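Hardware handling bench opens at Cetside
April 22, 2025

A bench for small hardware handling has opened at the Cetside workshop, with work limited for the first stage to parts that fit in the palm of a hand. The bench was fitted out by Strand and is run by Lendska under a programme named Sirusance. It covers fasteners, locks, keys, rings and wire fittings.

Begoña Toledo, programme lead at Lendska, said the first stage deals with picking up and holding. Short hexagonal metal parts are the starting point. They have flat sides but tend to roll when set down on a smooth surface, and a grip across two corners behaves differently from a grip across two flats.

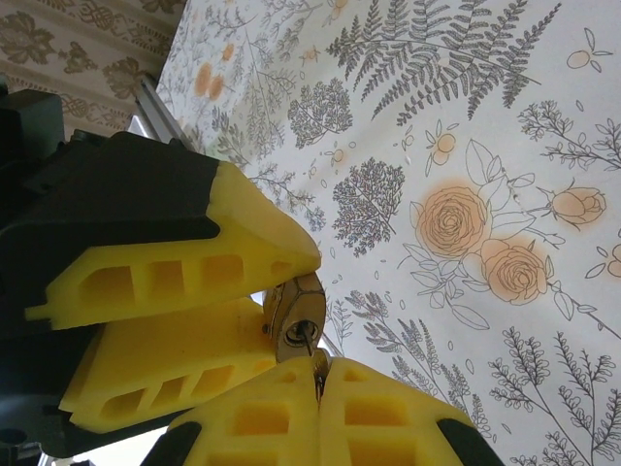

Each part type is allocated 100 trials, rising to 200 for parts that must be aligned with a second part. Results are logged by part type and by the orientation of the part at pick-up. Parts dropped on the bench surface are recorded separately from parts that rotate while held.

Keys and padlocks form the second group. Toledo said alignment of the blade with the keyway is the main source of failed trials, ahead of grip on the key head. Trials are run with the lock body upright.

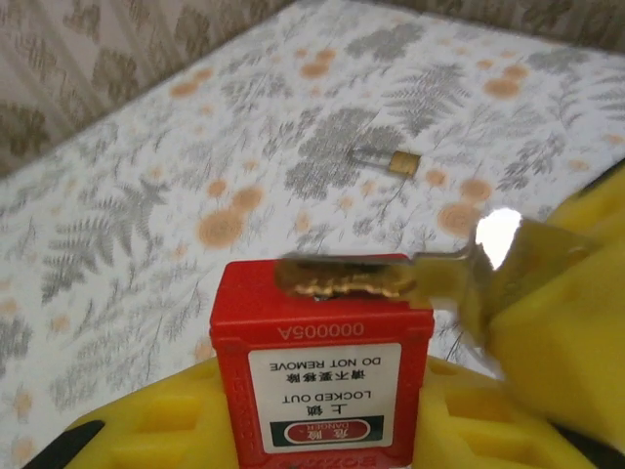

Brass key at the top of a red lockout padlock body, labelled in English and Chinese.

Labelling on safety locks is left in place for all trials. Lendska's bench sheet specifies that no label, tag or moulded marking is to be covered, as these change the surface finish and are part of normal working conditions.
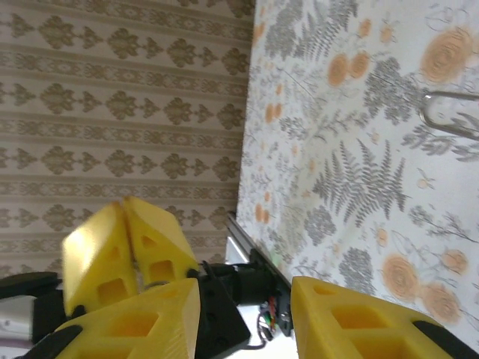

Background was the subject of some discussion during fit-out. Strand had proposed a plain grey surface, which simplifies locating a part but does not match the places where such items are normally handled. Printed coverings were chosen instead. Bent silver wire is the harder case on a white ground with grey ferns and orange roses, as fine grey lines in the print compete with the outline of the metal. The bench sheet now lists wire fittings as a separate group.

Split rings are scheduled last. They can be combined with other small items, and the point of grip must be noted for each trial.

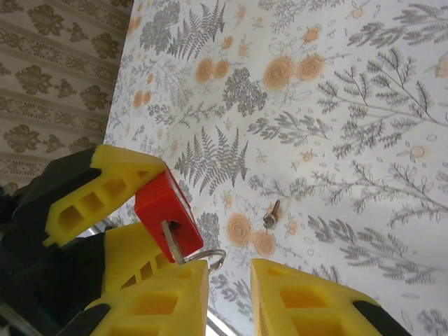 Araceli Echevarría questioned the order of the groups, writing in response to the notice that rings should come before keys, as most keys in a workshop are carried on one. She also asked for worn parts to be included alongside new stock.

Lendska said the order would stand for stage one. Stage 2 begins in August and adds 9 part types, with the list to be posted at the Cetside office.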